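What Is a Round? The Song That Chases Itself

Have you ever sung "Row, Row, Row Your Boat" with one group starting first and another group jumping in a little later? Then you have already sung a round! It's one of the oldest tricks in music, and it still feels like magic when it works.

One tune, lots of starts

Most of the time, when people sing together, they start together and stop together. In a round, everyone sings exactly the same tune, but they don't start at the same time. Group one sings the first line. When they move on to the second line, group two comes in with the first line. Then group three comes in after that, and so on until everybody is singing.

You might think that would sound like a terrible mess. Different words, different notes, all at once! But a good round sounds rich and full, like a much fancier song than the one you learned.

Why doesn't it sound awful?

When two or more notes sound good together, we call that harmony. The person who writes a round has to plan for it. Line one has to sound good with line two, and line two has to sound good with line three, and line one has to get along with line three as well. It's a bit like building a puzzle where every piece has to fit next to every other piece.

Try it with "Row, Row, Row Your Boat." The slow, steady notes at the beginning leave lots of room for the quick "merrily, merrily" notes to bounce along on top. If both lines were quick and bouncy, it would be much harder to hear either one.

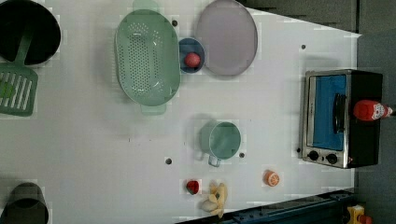
Not every song can do this. Pick any song you like from the radio and try singing it as a round with a friend. You'll probably end up laughing, and it will probably sound pretty strange! The lines were written to follow each other and were never meant to be sung on top of each other.

How old are rounds?

Really, really old. There is a famous one from England called "Sumer Is Icumen In," and it was written down more than 700 years ago. The title means "summer has come in," and the words are about cuckoos, growing seeds, and noisy farm animals. The spelling looks funny to us because English has changed so much since then. People can still sing it today, and they do!

"Three Blind Mice" is old too. A version of it was printed in 1609, with words that are different from the ones you know. That happens a lot with old songs. People learned them by ear from parents and friends, and every now and then somebody forgot a word and put in a new one. Here in Dudmont there are families who sing "Frère Jacques" in French and families who sing it as "Are You Sleeping?" - and you can put both versions in the same round, because the tune is the same.

How does a round end?

Good question! A round could go in circles forever, which is how it got its name. When you get to the last line, you just go back to the first one. So before you begin, you need to agree how many times to sing it. Then there are two ways to finish:

The trailing ending. Each group stops when it has sung the song the right number of times. Group one drops out first, then group two, and the last group finishes all alone. It gets quieter and quieter, and it's lovely.

The all-stop ending. A leader gives a signal, and everyone holds the note they're on. Big finish!

Try it yourself

Start with only two groups. Even two people is enough. Learn the song really well together first, all starting at the same time, until you could sing it in your sleep.

Next, choose who goes first. The second group should listen for the end of the first line and then come in, nice and steady. Tap your foot if it helps. Don't get louder and louder to drown out the others (everybody does this the first time!). Sing softly enough that you can hear them.

If you get lost, stop, listen for your group, and hop back in at the next line.

When two groups feel easy, try three. Some good ones to learn are "Hey, Ho, Nobody Home," "Kookaburra," and "White Coral Bells." In a class of 12 you can make four groups of three, and "Frère Jacques" has four parts, so that fits perfectly.

Words to know

Round: a song where groups sing the same tune but start at different times.

Harmony: notes that sound good when they are heard together.

Canon: a bigger family of music where one part copies another. Every round is a canon, but some canons never circle back to the beginning.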